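When the Arm Reports Success

A training program at Merstead spent the winter teaching a robot to tidy rooms that exist only inside a computer. In March, its staff discovered that the robot's record of its own work could not be trusted.

The fault was first noticed in Millham, where the simulation group reviews the results that come in overnight. One set of 2000 trials had finished with no collisions and no stops. The score was the best the program had ever recorded, and the staff had begun to prepare the software, known as Veso, for its first trials on physical equipment. A reviewer who opened several of the runs at random found that in some of them the arm had closed on nothing, traveled to the drop point, opened, and logged the task as complete.

Further review found 177 such runs. None had raised an alarm. The software checked that the fingers had received the command to close, and that the arm had reached its destination. It did not check whether anything was between the fingers when the arm began to move. In a simulated room, an error of this kind breaks no dishes. On a working floor, a machine that believes it is carrying an object may set down its next load on top of one it never moved, or drive its hand into a space it has recorded as clear.

The group then turned to the views from the robot's own cameras. The hand view proved to be the most useful, and also the most difficult to read. When a large, plain surface stands close to the fingers, it can fill much of the picture and leave the software very little by which to judge distance. 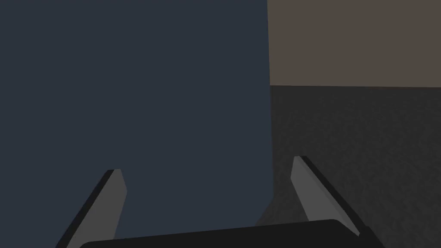 A Fault in Two Parts

The investigation was led by the safety office at Merstead, with help from Hosoda, the contractor that maintains the simulator. It concluded that two separate weaknesses had combined.

The first concerned distance. Veso estimated how far the hand was from a surface by following small details in the picture as the arm moved. On a speckled floor, there was plenty of detail to follow. On a smooth panel of a single color, there was almost none, and the estimate drifted. The software reported the drifting figure with the same confidence as a good one, and the planner accepted it.

The second concerned the record itself. The success signal had been written early in the program, when the only task was to move an arm from one point to another. It was kept when grasping was added. Each team that used the signal afterward assumed that another team had revised it. The report describes this as a failure of ownership and assigns no blame to any one group.

The simulator made the problem harder to find. Its rooms contain furniture, pictures, tiled walls and small household objects, and the scoring system had been built to reward a calm, collision-free path through them. An arm that missed its object and continued on its way therefore lost very few points. In the worst cases, a missed grasp earned a higher score than a cautious robot that paused to look again.

Reviewers also compared the hand view with the wider view from the robot's body, which takes in the arm along with a good part of the room.

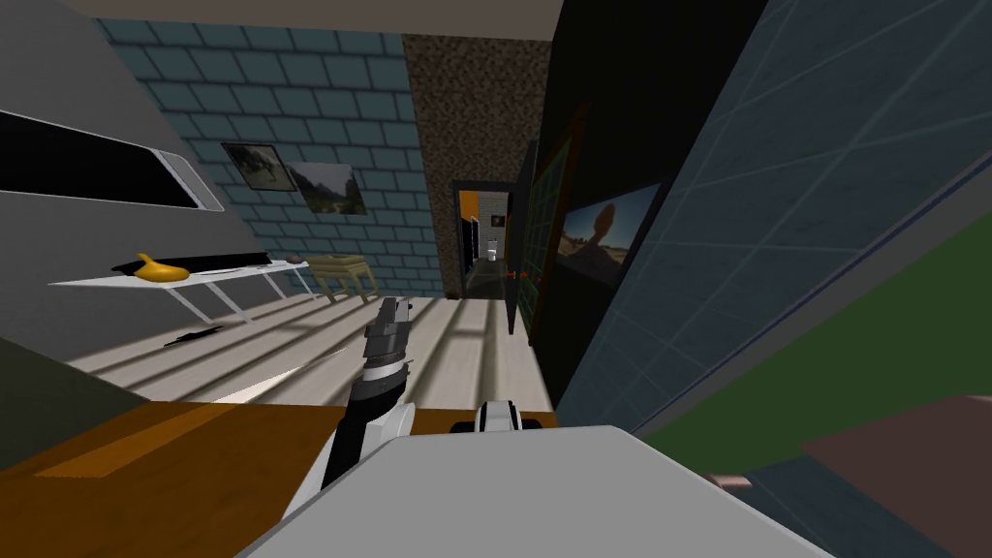 The wider view gave the software far more to work with, yet Veso had been consulting it only at the start of each task. Once the arm was moving, the hand camera alone decided. The report recommended that both views be read throughout the motion, and that the arm hold its position whenever they disagree for more than 900 milliseconds.

Three changes have since been made. The fingers must now report the gap between them after closing, and a fully closed hand is treated as a failed grasp. The distance estimate carries a measure of its own reliability, and the planner slows the arm when that measure falls. Finally, a person who did not write the software must review a sample of every successful set before the results are released.

The first repeat of the overnight trials produced a lower score than the one that had caused such satisfaction in March. Staff at Millham considered this the expected outcome. Most of the lost points came from failed grasps that were now being reported as such, and from pauses in front of plain surfaces.

The pauses remain a concern. Hosoda has asked for a limit on how long the arm may wait before it calls for help, and the safety office has so far declined to set one. Trials on physical equipment have been postponed until the question is settled. The 177 original runs have been kept, and every new version of Veso must be tested against them before it is approved for general use within the program.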